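Visit report – Tedholm open day
28 Oct 2020

Our group went to the Tedholm lab for the robot demo. Faustine Arnaud showed us round, she works on the Plekon project. Task was sunglasses and a gray case, with plates and a cup on the same table.

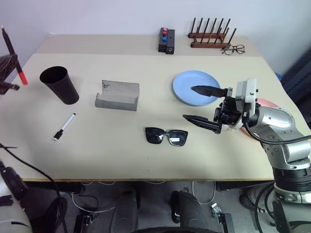 What we saw

Two arms, two-finger grippers. Slower than I expected. Faustine said they have 2,082 runs saved and want 4,000 by December.
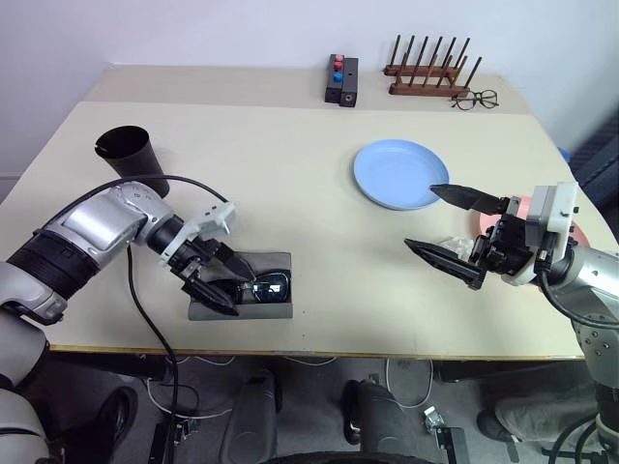

Left gripper lowered to the case, sunglasses inside.

Thin things are the hard part – folded glasses dont give the fingers much to hold.
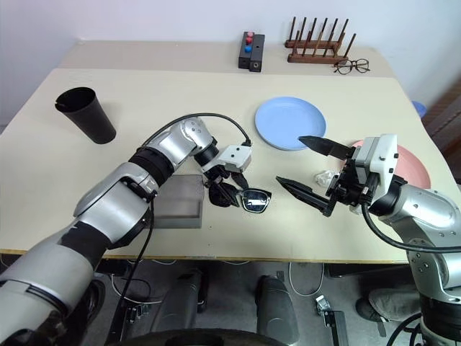

I asked about grip force and she said its set by hand for now. Didnt get to see the code, ran out of time. Notes on the arms still to type up.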